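[sim-team] Re: practice room scoring, and who has the good config
March 11, 2021
Posted by: sim subteam lead, Fukach Robotics Club

Hi all, quick one before lab, sorry for the typos.

To the question from last night:

> Ran the pickup task in the Munro room again and I get a different
> score every time. Same seed, same arm speeds. Is the yellow box the
> zone or only a marker? Also my arm keeps folding back over itself
> before it goes for the cup and I lose a bunch of time. Are we
> supposed to start from that pose? And do we still care about the
> stick or was that only for February?

OK, in order.

Score thing is real, not you. Two people on the Heltex build, everybody else on the older one. Old build counts a drop as good if any part of the object is over the line. New one wants the whole thing inside. So please pull and rebuild before you post any more numbers. I ran 143 trials overnight on the new build with the config in the shared folder and got 71 clean placements. Not great but at least its the same when I run it twice.

Yellow outline is the zone. Has been since we moved it next to the base. If your script still has the old coordinates hard coded it will drive right past it, check that first.
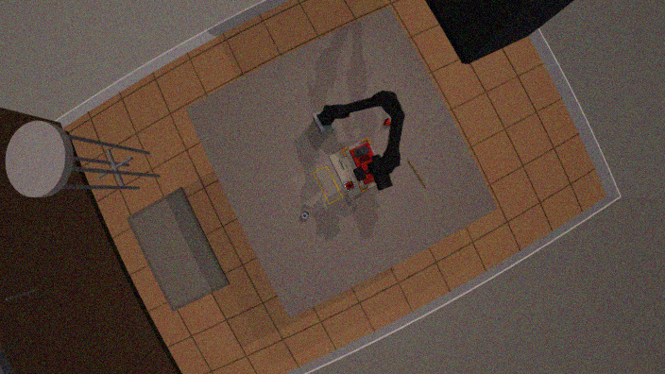
Start pose, yes, leave it alone. Elbow up, forearm reaching back over, gripper pointing down. I know it looks dumb and it costs you a little on the first move, but Eretti rules say everyone starts from the same joint angles and they will check the log. What you CAN change is the path out of it. Right now most of us go up, over, down. Try swinging the base a bit while the arm is still opening. Saved me 2 seconds a run.

Stick still counts. Worth less than the cup but it's on the rug and its in the rules, so plan for it. Grasp across the middle, wrist turned to match the angle. If you come at it square you clip one end and it spins off and then your stuck chasing it.

Tray and stool: obstacles as far as we're concerned. Do not plan a path across the tiles on that side, the base collision shape is bigger than it looks and the stool legs stick out sideways. Lost a whole evening to that.

Still need:
- someone to rewrite the log parser for the new build (small job, maybe two hours)
- top down renders for the poster, plain lighting, no debug text
- your branch names, reply to the list, not to me

Practice round closes at midnight. If you haven't rebuilt by then just say so and I'll run yours on my machine.

Gotta go, lab

----
Fukach Robotics Club, sim subteam | To post, reply to this message | Contact the list owner | Back to top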